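Simulation corner: we finally have house rules for reporting results!

If you've been anywhere near our shared channel this winter, you'll know that the argument over what counts as a success in a simulated pick-and-place run has been going on for a very long time. I've been on at least three sides of it myself. So it gives me real pleasure to say that the Pandine group has a written practice for simulated tabletop tasks, it fits on two pages, and as of February everyone who posts numbers to the Bandis results board is using it.

The push came from Renu Bisht, who tried to rerun an old set of results from the Baird task suite and found that two people had scored the same behavior in different ways. One had counted a run as good when the object touched the plate at any point. The other wanted the object resting on the plate with the hand clear of it. Both are fair things to measure! But they had gone into the same column under the same heading, and a reader had no way to tell them apart.

Her first draft was a single paragraph about definitions. Then people started adding to it (you know how this group is), and what came out the other end covers the whole life of a test, from setting up the table to filing the bad runs. I'll go through the parts that have changed how I work.

Write the success condition before the first run. It goes in the task file, in plain words, next to the code that checks it. "The apple is on the plate" isn't enough. The sheet asks where the object has to be, whether it may still be moving, whether either hand may be touching it, and how long the condition has to hold. Our default hold is 2 seconds. You can pick another value, but you have to say so in the same place you give your result.

Then there's the time limit. We settled on 60 seconds of simulated time for the short tabletop tasks, and the clock starts when the controller gets its first observation. I had been starting mine at the first arm motion, which was very kind to a slow model. Fixing that cost me a few good-looking numbers and I'm glad to be rid of them.

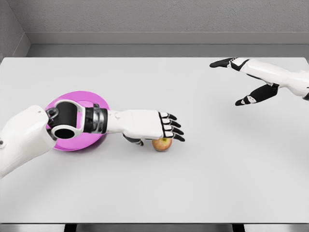

Two-handed robots get a section to themselves, and it's my favorite. Plenty of our tasks can be done with one hand while the other one just stays up out of the way, and people had been lumping these together with tasks where both hands really have to work. The new practice asks for a simple label: one-handed, either hand allowed, or both hands needed. It also says that the idle arm still counts. If it bumps the table, knocks into its partner or drifts past its joint limits, that gets logged as a fault even when the object ends up exactly where it should be. An arm with nothing to do is still a heavy machine near a work surface, and if we ever want these controllers on hardware we should be strict about it now.

Object contact was the part where I learned the most. A physics engine will sometimes let a fingertip sink a little way into a round object, and the hold that comes out of it looks wonderfully firm. The sheet sets no magic number for this, which I think is wise, but it does ask you to record the deepest overlap in each run and to replay anything that looks odd at a smaller time step. If the hold falls apart at the smaller step, the run is marked as a physics failure and stays in the totals. Yes, in the totals. We had a lively hour on that one.

Starting positions are now fixed by a seed list that lives with the task. Every evaluation uses 200 starts, the same 200 for everyone, and the list stays frozen until the task gets a new version number. You can train on whatever layouts you like, but please keep those ones out. If you change the friction, the object's mass, the lighting or the camera placement, that's a new version too. I know lighting sounds fussy. It matters a lot for anyone working from images, and it takes less than a minute to bump a version number.

As a trial, Renu rescored the old Mondar baseline under the new rules. It came out at 153 good runs on the fixed starts, down from nearly all of them under the loose definition. I love this result! The model is the same one we've had all along, and now we can see where it struggles. Most of the lost runs failed the hold condition because the hand was slow to let go, so there's a clear next thing to work on.

A few smaller items from the sheet, all of them easy to adopt today:

Post the failures with the successes. A folder of recordings with only good runs in it will be sent back.

Say "simulated" in the title of any plot or clip that leaves the group. The renders have gotten good enough that a visitor may not notice, and a caption three lines down gets lost when someone copies the picture into a slide.

Name the robot model and the hand model separately, with versions. We have had mismatched hands before and it took an embarrassingly long time to spot.

If a person picked which checkpoint to report, write down how they picked it.

Still open is the question of partial credit. Some of us want a score for getting a good grip even if the object never reaches its target, and others worry that it will turn into the number everyone quotes. For the moment you may report it in a second table, clearly marked, with the full result printed first. Bring your opinions to the next call, and bring a run or two that you think the rules score wrongly, as those have been the most useful thing by far.

The sheet is in the shared folder under Practice, along with a blank task file you can copy. Comments go in the margin, and Renu reads every one of them.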